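Marker on hand-held gripper keeps dropping out, school project

Posted in Robotics clubs and student projects
Viewed 951 times

treveris_lab
Tue 8 September

We are doing a sixth-form project where students pick up small parts with a hand-held gripper and sort them into a divided box. A camera on the gripper records each go, and a square black-and-white marker gives us the tool's position.

Out of 72 recordings so far, 31 have gaps where the software loses the marker. Lighting is the normal ceiling lights plus a window with blinds. The table is white and so are the walls. 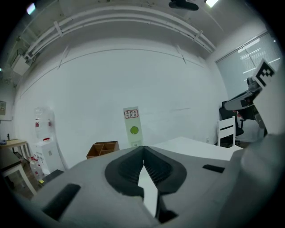
We have tried closing the blinds and it helped a bit, but then the picture gets grainy. The students have to hand in their results in October, so I would like to fix the cause before they record any more. Is it worth printing a bigger marker, or should I be looking at the camera settings first?

Grederik

Camera settings first. If exposure is on automatic, a white table will push it up and down every time the tool moves. Lock it, then shorten the shutter time until the marker's edges stay sharp during a quick move. You will need more light to make up for it, so add a lamp pointed at the ceiling.

Also check the print. Glossy paper or a laminated marker will catch the window. Plain matt paper on a stiff plate is fine, with a white margin left all round the black square. Don't trim it close.

Are the gaps at the same point in each recording? If they come when a student reaches for the far side of the box, it could just be the angle.

kuipers_t

bigger marker worked for us

Indel

I'd keep the size you have if the margin is good. We changed ours halfway through a project and forgot to change the size in the software, so every distance came out wrong and we had to redo the lot. If you do reprint, measure it with a ruler afterwards, as printers like to scale to fit the page.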